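Worth replacing a parallel gripper for one kettle lid?
Posted in Grippers & End Effectors, Monday, July 23, 2018

gundari_bench

We have a small arm on a white table and a set of kitchen tasks we run through with every gripper we get hold of. The one giving me grief is the kettle. The lid is a round dark disc with a raised rim and a small knob in the middle, and the job is to lift it off the table and put it back on the opening.

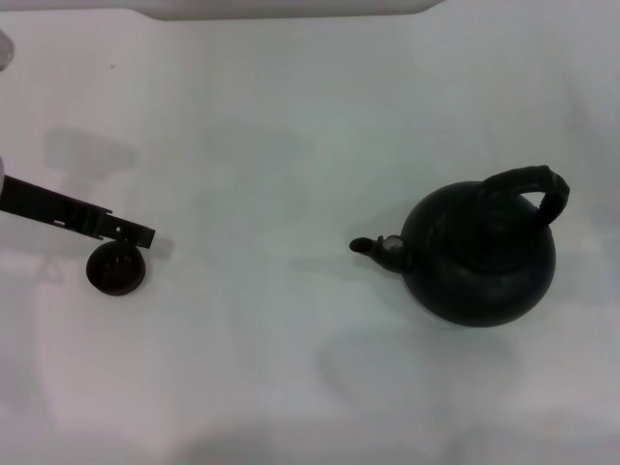

Lid and kettle on the test table, arm coming in from the left.

The Perex sales page says its adaptive fingers handle "any household object," and they want 355 dollars a pair. I have been burned by "any" before. My current fingers are flat with a stepped tip. Over 134 tries I got the lid seated 29 times, and most of the misses were the knob slipping on the way up. Has anyone here run the Perex fingers on something small and round, with numbers? I don't need the video with the tomato, I've seen it.

Also thinking about the wrist camera. It came with the arm and I'm not convinced it earns its spot.

Tement

I had a pair of Perex fingers on loan last September. They're fine on cups. On small knobs they wrap partway and then roll off, at least the soft ones did for me. I only ran the knob test 8 times before giving the loaner back, so take that for what it is.

Before spending anything I'd log where your misses happen. "Slipping" covers a lot. If the fingers close off center, any gripper will look bad, and a new one will look bad for more money. Put a strip of thin rubber on the stepped part and run the same poses again. Change the rubber only. People change the fingers, the speed and the camera all in one afternoon and then post that the fingers did it.

On the wrist camera, look at what it really gives you during the approach before you tune anything on top of it. Mine spent long stretches staring at stuff like this: 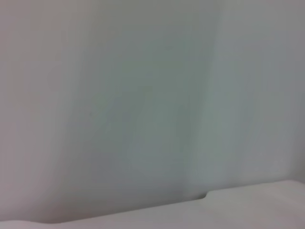
and the controller was still being fed that at full rate. If your policy or your script depends on the wrist view, check how many steps have the knob in it at all. In my case the overhead view was doing nearly all the work, and turning the wrist stream off made no difference I could measure. A different mount angle might help. I never got around to trying one, so I won't claim it.

gunawardena_lab

just get the perex ones, they work great for us, never had a problem

Tement

On what objects, and how many tries?

gundari_bench

Rubber strip is going on first. I'll keep the poses fixed and leave the wrist stream recording so I can go through it afterward. If the number doesn't move I'll ask Perex for a loaner, but I'm not paying up front.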